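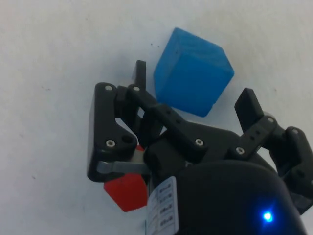
Clivel old town or lakeside – where to stay?

Posted by marrowfat
We have four nights in Clivel in July and can't decide between the Hotel Istotum in the old town and the Turunen, down by the lake. Both come out at nearly the same price with breakfast. We'll have a hire car for the first 2 days only. Neither of us sleeps well in heat. Any views from people who have stayed at either?

Reply by tidetable
Stayed at the Istotum last summer, third floor, courtyard side. Good bed, proper shutters, air conditioning that worked and wasn't loud. Breakfast was bread, ham, two cheeses, decent coffee. The street side is a different matter, there are bars opposite and they don't close until late. Ask for the courtyard when you book and ask again the day before.

Reply by ottoline_b
I'd go for the Turunen. The old town is lovely for an evening but it holds the heat, and you can't park. At the lake you get a breeze after dark and you can swim before breakfast. Rooms are plain and the bathrooms small, but everything was clean.

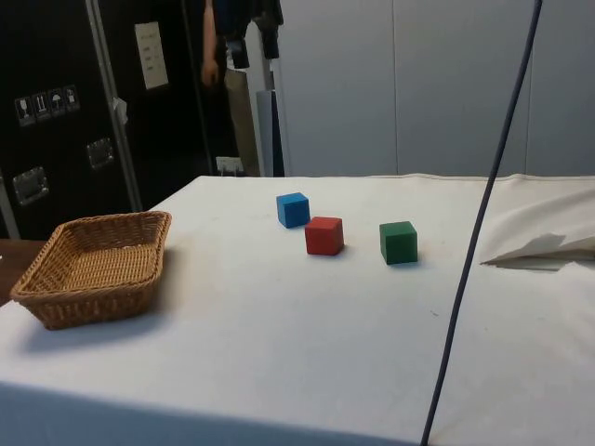
Red, green and blue cubes with the basket

Reply by tidetable
You can park. The car park under the market hall is a short walk from the Istotum, and the hotel gives you a ticket for the barrier.

Reply by ottoline_b
When we went the car park was full by 10 in the morning and the hotel only had a handful of tickets. We ended up outside the walls with two suitcases on cobbles. Perhaps you were lucky.

Reply by greyfell
Both of you are right, it depends on the market. On market mornings forget it, otherwise it's fine. I've stayed at both hotels more than once and the real difference is the noise. The Turunen has the coast road behind it and lorries start early. Lake side rooms don't get it but they cost more, 40 a night extra the last time I paid.

Reply by marrowfat
Thanks, I hadn't seen that there was a supplement. Is the lake view worth it if we're out most of the day?

Reply by greyfell
For the view, no. For the sleep, yes.

Reply by pennywort
Has anyone tried Zando? It's the small guest house up the hill behind the church. We had a week there and thought it better than either of these. There are 100 steps up from the square, so not for bad knees, but it was cool at night and dead quiet. No air conditioning and we didn't miss it.

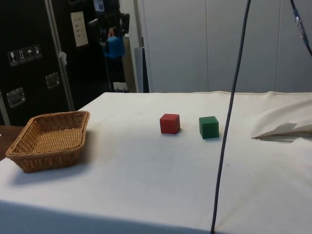 The wicker basket on the white cloth

Reply by tidetable
I looked at Zando and was put off by the deposit. They wanted the whole stay up front with no refund. For a family of five that was getting on for 2000 with the extras, and I wasn't going to risk it.

Reply by pennywort
That must be the high season rate. We paid one night in advance and the rest in cash when we left. Worth writing to them direct, the booking sites show different terms.

Reply by ottoline_b
Cash only would put me off as well. And no air conditioning in July, for someone who has just said they don't sleep in heat? I can't see it.

Reply by pennywort
It's a stone house with thick walls, on a hill. I did say it was cool.

Reply by marrowfat
Leaning towards the Istotum now, courtyard side, and leaving the car outside the walls. One more thing before I book.
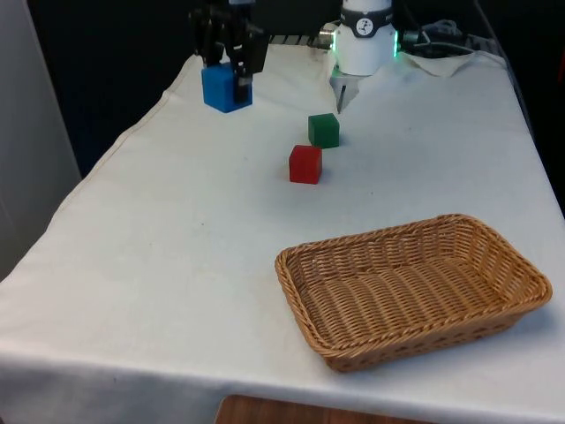

Does the Istotum let you leave bags after checkout?
They have a locked room behind reception and will keep them until 8 in the evening, no charge when we were there.

Reply by marrowfat
Great, our train isn't until six. Booked.

Reply by ottoline_b
Take earplugs anyway.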